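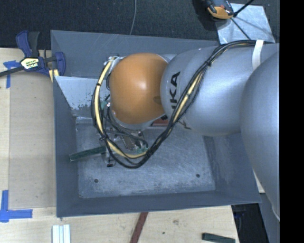 Visits > Workshops and Works > Mirnport

Open day at the Stougaard building, Mirnport

The Stougaard building opens to the public once a year, and I had missed it twice. It stands two streets back from the harbor in Mirnport, with the entrance on the side facing the rail yard. Doors opened at 10 a.m. Parking was in the gravel lot across the road, and by 10:30 it was full, so come early or take the bus, which stops at the corner.

Visitors sign in at a counter inside the door, get a paper map and are free to walk the second floor. The first floor is storage and loading, and was closed apart from one corridor. Safety glasses are handed out at the top of the stairs. Mine were scratched, and I went back for another pair.

Room 202 is the sheet metal room and has 2,000 square feet of floor. A shear and two folding brakes stand along the windows, and the offcut racks are on the opposite wall. Vimala Poduval gave the demonstration at 11. She started with a flat blank for a box with flared sides and went through the layout first: the floor of the box, the four walls, the allowance at each bend, the flat rim. She scribed her lines where I would have used a marker, and said a marker line is wide enough to throw off a corner. The folding took a few minutes. The corners took much longer, because a flared wall does not meet its neighbor at a right angle and each one has to be fitted.

I asked about the rim. On a plain box you can hem the edge and be done, but on a flared one she prefers to turn it outward into a lip. A lip keeps the wall stiff and gives a clamp something to hold. She passed around two practice pieces, one with a lip and one without, and the one without could be pushed out of shape with a thumb.

Paint was covered more briefly. Sloped walls get hit on the way in and on the way out, and chips come first at the lower edges and near the rim. Nobody in that room seemed to mind chips. Floors are often left as bare metal, so that scuffs can build up without paint coming off into whatever is kept there.

Room 204 is across the hall and has the benches. I spent most of my time there, since I am planning a bench of my own and wanted to see how other people fasten things down. The tops I liked best were light-colored wood, with no vise and no row of holes. Work is held with quick-release bar clamps, and blue painter's tape marks where a piece sits so it can go back to the same spot after it has been moved. An L of tape at a corner does more than a long strip, as it fixes two directions at once. I have been using pencil for this and then sanding it off, so tape is going on my list. 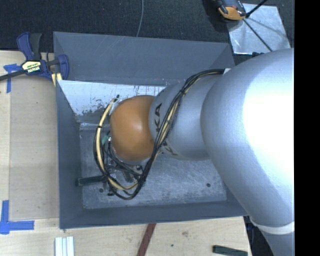
Gray box with sloped walls, clamped to a wooden tabletop. Stougaard building, Mirnport.

A clamp at a corner is handy if you need to reach over the other sides, and a tray with a wide lip takes one easily. I asked whether one clamp is ever enough by itself. The answer from the person at the bench was that it depends on how hard you push, and that a light tray can turn around a single clamp. She suggested a sheet of rubber underneath, or a second clamp on the far side if it isn't in your way.

There was also a table about trays in general, with a handout. The part I found useful was on wall angle. Steep walls save bench space but small parts get trapped along the bottom edge. Shallow walls let parts slide back to the middle, and you can get your hand in flat, but the tray takes up much more room than its floor would suggest. Measure across the rim before you buy or build. I have made that mistake with a sink.

Ploro, the tool shop from the ground floor of the old post office, had a stand at the end of the hall. I bought a scriber and a pack of clamp pads. They also had a tray kit called the Wilutley, sold flat for folding at home, at 80 dollars. It looked well cut, but you would need access to a brake, and I don't have one.

Coffee was in the corridor by the freight elevator. There is no food in the building, and the nearest place for lunch is the bakery on the harbor side. The elevator was working and there were chairs in both rooms. It does get loud in 202 when the shear is running, and small children were holding their ears. Bring plugs.

I left a little after 2 p.m. The folding demonstration was due to be repeated at 3, with a round tray in place of the flared one, and I would have stayed for it if I hadn't had the car in the gravel lot, where the limit is four hours.

Admission: free. Maps at the counter. Closed shoes required on the second floor.

Comments (3)

Hema Rai
Thanks for writing up the part on wall angle. I picked up the handout and left it on the bus. Was there a figure in it for parts trays, or only the general advice?

benchdog_m
Only general advice in my copy. On the tape, take it up every few weeks. If it stays down for months the adhesive stays on the wood.

Vimala Poduval
Glad you could come. The round tray at 3 ran long and we finished at a quarter past four. The layout sheet for the flared box is at the counter if anyone wants one.

Related
Mirnport harbor rope shed: a short visit
Choosing a top for a small workbench
Bar clamps or C-clamps?
Notes from the December tool swap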